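How to grow water chestnuts in a tub

If you've only ever had water chestnuts out of a tin, you're in for a treat! Fresh ones are sweet and juicy, somewhere between an apple and a coconut, and they stay crunchy even after a good few minutes in a hot wok. They're also one of the easiest odd crops I know. No pond needed, just a tub that holds water and the sunniest spot you've got.

A quick word on names before you buy. The one you want is Eleocharis dulcis, the Chinese water chestnut, a sort of sedge with tall green hollow stems like a clump of giant chives. There's another plant called water chestnut, Trapa natans, with floating leaves and horned nuts. It's a nuisance in rivers and a different thing altogether, so check the label.

What you need

A watertight tub, 30 cm deep or more. Mine is an old cattle trough from a farm sale near Cudmont, but a builder's bucket will do for a single plant.
Garden soil mixed with well-rotted compost. Heavy soil is great here.
Rainwater if you can get it.
Firm, fresh corms. I got my first lot from the greengrocer in Cerden and they grew perfectly well.

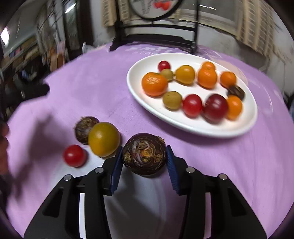 Words and growing notes by the Runatum kitchen garden blog
Filed under: Edible water plants | Updated in July

Choosing and waking up the corms

Go for hard, heavy corms with the skin on and at least one good bud. Soft spots mean rot, and a soft one will only get worse in wet soil. A few scuffs on the skin don't bother me at all.

In early spring, sit them in a shallow tray of damp compost with the buds facing up and put the tray somewhere warm. A bright windowsill over a radiator is lovely. Keep the compost wet but don't drown it yet. Once the green spikes are as long as your finger, you can pot each corm up in a small pot of its own and stand the pots in a dish of water.

Planting out

Wait until the frosts are well and truly over. Fill the tub two thirds full with your soil mix, soak it, and plant the sprouted corms 5 cm down. I put 2 in my trough, which looks mean on the day, but they send out runners in every direction and by August you can't see the soil! Add water until it just covers the surface, then raise it bit by bit as the stems grow, up to a hand's depth.

Through the summer

Keep it topped up. Really, that's most of the job. On hot afternoons a tub can lose a surprising amount, so I fill mine in the evening with a can or two from the butt. Pull out duckweed when you see it, and if the stems go pale, push a little slow-release feed into the mud near the roots.

Harvest

When the stems turn brown and flop over in autumn, stop adding water and let the tub dry down for a few weeks. Then tip the whole lot out on a sheet and go digging with your hands (it's filthy, and children adore it). My best year gave 118 corms from the trough, the worst 46 after a cold wet summer.

Scrub them, peel them and eat one raw straight away. The rest will keep in a jar of water in the fridge if you change the water often. Put your firmest ones aside in damp sand, somewhere frost-free, for planting next spring.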